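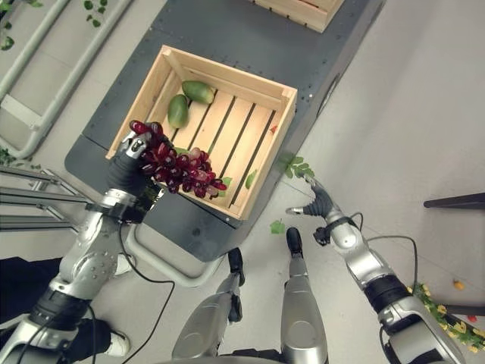
*Figure 1. Dark red grapes held above a wooden crate.*

## Crop Insurance: Reading the Declarations Page

Bring the Silomitz sample policy to class on Fri 7 December. A grower's deductible applies per unit - not per field - unless an endorsement states otherwise.

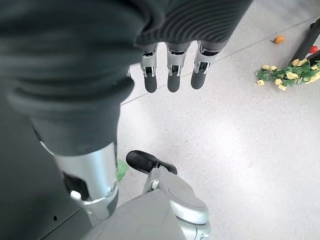 *Figure 2. Sleeved arm with metal forearm segment.*

**Exercise.** The Stotmont unit is insured for 900 cartons at 83 percent coverage. Harvest is complete in August. Calculate the guarantee, then list the records an adjuster would request.

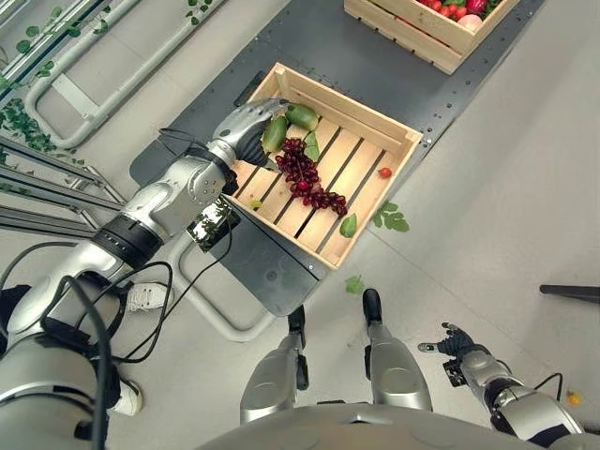
*Figure 3. Crate with grapes and other produce.*

Submit answers to Apostolos Mavromatis, maximum 2 pages. Section 4 is optional reading.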